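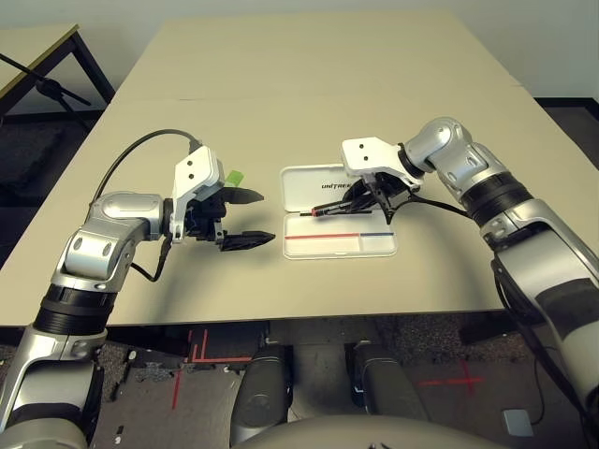

*Reading time: 6 minutes*

# Marker-into-case: does the wrist view earn its keep?

**joltside_dan_not_dan** wrote:

Promised in the January thread that I'd post numbers whatever they looked like, so brace yourselves for numbers that look like something a cat sat on.

The task, for those who skipped that thread (sensible): one arm holds a marker pen, the open white case is on the table, and the pen has to end up lying in its compartment. Two arms are available. The policy is a plain imitation one, trained on 80 demonstrations teleoperated by me, and so it has inherited my habit of hovering over things while making up my mind.

I trained it twice. Same demos, same seed, same number of steps. Run A gets the head camera and both wrist cameras. Run B gets the head camera only. Then 100 trials each, case nudged to a fresh spot every time.

- Run A, all cameras: 71 in the compartment
- Run B, head only: 64 in the compartment

I had told three separate people it would be a landslide.

---

**Nendico** wrote:

Seven points on 100 trials a side is nothing. Put an interval on it and the two overlap like pensioners on a coach. You can't say the wrist cameras help. You can't say they don't, either, so well done on a fortnight's work.

---

**joltside_dan_not_dan** wrote:

I knew you'd be first. Yes, they overlap. I'm not claiming a win. What I find interesting is where the failures sit. 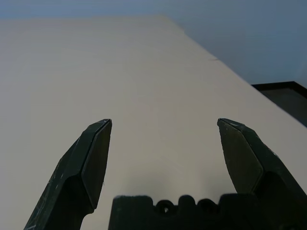

I went through every miss and put it in one of two piles. "Wrong place" means the pen was let go somewhere it would never have gone in. "Nearly" means it was over the compartment and came down crooked, or sat on the rim. Run A's misses are mostly wrong place. Run B's are mostly nearly. So the wrist views do seem to fix the last centimetre, and then something else goes and ruins the first thirty.

---

**pai_and_mash** wrote:

I'd have bet on exactly that. Look at what a wrist camera gives you early in the motion: a great deal of table. Pale table, no texture, a bit of shadow from your own fingers. The network gets two streams of more or less blank and one stream with all the information in it, and you've asked it to treat the three as equals.

We had this at Faltdale with a much duller task (lids). Wrist views were dead weight until the last quarter of the reach, and in the meantime the policy found something daft in them to hang on to. Ours had learned the brightness gradient across the worktop. It worked a treat until we moved a lamp.

---

**Nendico** wrote:

> it had learned the brightness gradient

Did you test that, or did you think of it in the bath?

---

**pai_and_mash** wrote:

Tested. We swapped the early wrist frames for flat grey at run time. If the policy isn't using them, nothing should change. It changed a lot. The bath came afterwards.

---

**joltside_dan_not_dan** wrote:

Right, that's cheap enough to try. Grey out the wrist streams until the gripper is near the case, then let them back in. I'd have to decide what "near" means, which feels like cheating by hand.

---

**sockdrawer_kalman** wrote:

It is cheating by hand. That's how anything gets done before somebody gives it a name and a loss term.

Different worry from me. How are you splitting your piles? If the same person who wanted the wrist cameras to win is also deciding what counts as "nearly", I know which way the doubtful ones roll.

---

**joltside_dan_not_dan** wrote:

I'd like to be offended. I sorted them from the head camera video, with the file names showing. So no, not blind. It didn't occur to me until I was well into run B, and by then I had a rhythm going.

---

**sockdrawer_kalman** wrote:

Shuffle them, strip the names, do it again. Better still, get someone who doesn't care. There's always someone who doesn't care.

---

**Nendico** wrote:

Seconded, and write the rule down before you start. "Sat on the rim" is a rule. "Came down crooked" is a mood.

---

*Edited 2018-03-11 to add the re-sort.*

**joltside_dan_not_dan** wrote:

Done. Names stripped, order shuffled, sorted by a colleague who asked if there would be biscuits. The rule was: if any part of the pen was over the compartment when the fingers opened, it's a nearly. Otherwise wrong place.

| | Nearly | Wrong place |
|---|---|---|
| Run A (29 misses) | 8 | 21 |
| Run B (36 misses) | 25 | 11 |

My own split for run A had been 5 and 24, so I'd been flattering my theory by three pens. Kalman may collect a drink.

The shape holds up, though.
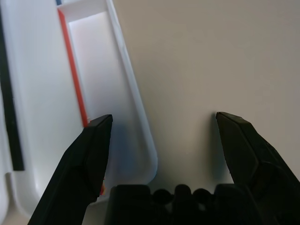 What I hadn't appreciated until I sat and watched the streams one after another is how little the compartment looks like a compartment from close up. White plastic, white walls, more white plastic. The coloured stripe does nearly all the work. I'm now fairly sure the good final placements in run A are the policy lining up with that stripe and paying no attention at all to the shape of the well.

---

**pai_and_mash** wrote:

Easy to check. Cover the stripe with white tape and run it again.

---

**joltside_dan_not_dan** wrote:

I thought you'd say that. I did 20-odd before supper and stopped, it was too sad to watch. It went to the right part of the table and then dithered. Not a proper run so I'm not putting it in the table.

---

**Nendico** wrote:

Then you don't have a result about wrist cameras at all. You have a result about a stripe.

---

**sockdrawer_kalman** wrote:

Bit harsh. A stripe you can only use from close up is still a reason to have the close view. The head camera can see it too, and run B didn't get the same good out of it.

---

**Nendico** wrote:

Run B had fewer pixels on it. Crop the head image around the case, scale it up, and feed that in as a second stream. If run B catches up, it was never about where the camera is bolted. It was resolution.

---

**joltside_dan_not_dan** wrote:

...that's annoyingly good. The trouble is that at the end of the motion the gripper and the pen get in front of the case as seen from the head. There'd be plenty of pixels, all of them showing me a gripper.

---

**Nendico** wrote:

So you'd have a clean comparison between being blocked and being blurry. You're welcome.

---

**longtimelurker_arms** wrote:

Been reading without an account for ages. Two things.

One, 80 demos is thin for three streams. I'd be wary of saying anything about what extra cameras do until you've seen it at a few sizes. In my hands an added view often hurts at small numbers and stops hurting later on. I haven't got 1,000 demos and neither have you, but even doubling would tell you which way it's heading.

Two, are both wrist cameras going in, even when one arm isn't doing anything? The idle one will give you the same dull picture for a whole episode, except for when it doesn't, and those will be the odd episodes.

---

**joltside_dan_not_dan** wrote:

Both go in, yes. I left the spare arm's camera on out of a sense of fairness to the spare arm. Hadn't thought of it as a noise source. In a few demos I parked that arm somewhere different, so its view would tell the policy which batch it was in. Oh dear.

---

**pai_and_mash** wrote:

And were the case positions different in that batch?

---

**joltside_dan_not_dan** wrote:

I'm going to go and look, and I'm not going to enjoy it.

---

**joltside_dan_not_dan** wrote:

They were further to the left. Nearly all of them.

---

**pai_and_mash** wrote:

So which side do the wrong-place misses fall on?

---

**joltside_dan_not_dan** wrote:

Left, for 14 of the 21.

Plan, in this order, and please shout now if you hate it:

1. Drop the idle wrist stream, retrain, same 100 trials.
2. Grey out the working wrist camera until the gripper is close. Threshold fixed before I start, posted here first.
3. Nendico's crop.
4. Stripe covered, full run this time, with someone else in the room for morale.
5. More demos, with the spare arm parked in the same place every single time, marked on the table.

---

**Nendico** wrote:

Do 5 first. Everything else is poking at a dataset you already know is wonky.

---

**sockdrawer_kalman** wrote:

Disagree. 1 costs him a night of training and no wrist ache. If the left-hand misses vanish he's got a tidy story about the spare arm, and he can throw the dataset out afterwards with a clear conscience.

---

**Nendico** wrote:

He'll get a nice number from 1 and never do 5. I've met people.

---

**joltside_dan_not_dan** wrote:

Training 1 now. Threshold for 2 is 12 cm from gripper to case centre, measured in the table plane, and you can hold me to it. Has anyone got a crop script that copes with the case being moved about, or am I writing that myself?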